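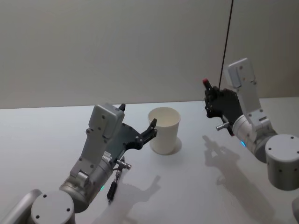

Base storage keeps emptying on a shared server, how do you stop it?

Kvido Hrubý
12 May 2022

I play Iltgate with four friends on a rented server, set to private with a password. We have one base by the lake and one main storage room. Every time I log in the iron is gone. Last night I put in 600 bars and this morning there were 9. No raiders can get in, so it is one of us, but everyone says they only took a few. I don't want to start a fight over it. Is there a setting for this or do we need rules? We are on the default settings apart from slower hunger.
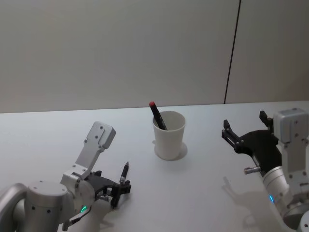

Replies

Abilio Mateos

Check decay before you blame anyone. Default settings have upkeep turned on, and upkeep takes iron out of the nearest chest to repair walls. If your base is stone with metal doors, it can eat nearly 1,050 bars overnight on a big build. Nothing in the game tells you when it happens.

To see if that is the cause:

Open the server panel and go to World, then Structures.
Look for Upkeep Source. If it says Nearest, that is your problem.
Change it to Assigned and restart the server.
In the game, build a small chest away from the main room and assign it in the base menu.

Put a few days' worth of iron in the small chest and leave it alone.

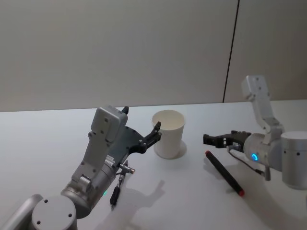 After that the main room should only change when a player takes something. If it still drains, turn on the container log in the same panel. It lists the player name and the item but not the amount, so you have to compare before and after. We ran it for most of February on our server and it did not cause any lag.

For personal stuff, use locked chests. They cost more wood, but the lock works against teammates too.

Sirkham

Just make everyone have their own chest. We did this and it was fine.

Porkumbridge

Agree with checking upkeep. One thing missing above: if you change it to Assigned and forget to assign a chest, the base starts to decay and you get no warning. We lost a roof that way. Assign the chest first if your version lets you. On older versions the option stays gray until after the restart, so have someone online to do it right away.

Also, the crafting bench pulls from any chest in range. If one of your friends queues arrows and logs off, the bench keeps going until the iron runs out. Look in the bench output slot. Ours had 5 full stacks of arrows in it.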